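News > Pets > Dog Toys

Godinho brings its rope toys for large dogs to Falomton stores

Godinho, a small maker of dog toys, has started to sell its rope line in Falomton. The toys arrived at the two Rustel pet supply stores on Tuesday, and both shops had them on the shelf before noon. Until now, owners in the town could order them only by mail, and the delivery often took longer than the dog was willing to wait.

The line is called Grekum. It has 3 sizes, and the largest one is 16 inches long from knot to knot. The company says that this size is meant for dogs heavier than 40 pounds, and it asks owners not to give the small size to a big dog, even when the dog seems to prefer it. A short piece of rope can be swallowed more easily than most people believe.

All the toys are made from washed cotton cord, with no plastic parts and no squeaker inside. The knots are tied by hand and then pulled tight on a bench press. Godinho changed the knot last September, after several customers wrote that the old one became open in the first week. The new knot is thicker and it has one more turn. According to the company, returns have gone down since the change, but it did not give a figure.

Rustel tested the toys before it agreed to take them. The chain gave samples to 46 households with dogs of different ages and asked them to fill in a form after one month of normal play. Most of the owners were satisfied. The complaints were mainly about loose threads, which appeared at the ends of the rope, and about the color, which became lighter in the washing machine. A few owners of young puppies wrote that the cord was too hard for the first teeth. For this reason the stores do not recommend the toy for puppies that have not yet changed their teeth, and a small note about this is printed on the label.

Owners should look at the rope after each long game. Loose threads can be cut with scissors, close to the knot. When a knot is open or a strand is broken through, the toy should be thrown away, because long threads are dangerous in the stomach of a dog. The rope can be washed at a low temperature and must dry completely before the dog gets it back. It should not go in the dryer.

The stores will also exchange a Grekum toy without cost if a knot opens in the first month. The customer needs the receipt and the toy itself, in whatever condition it is. Rustel said that it will keep the line through the winter and then decide if it also takes the new throwing ring, which Godinho is preparing now. The ring uses the same cord, but it is braided flat so that it flies better and does not roll under the furniture.

Contact us | Copyright Falomton Pet News | Back to top

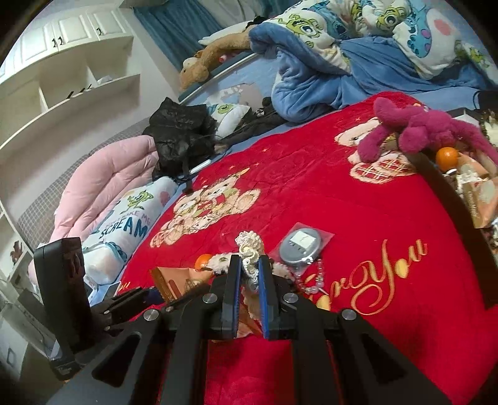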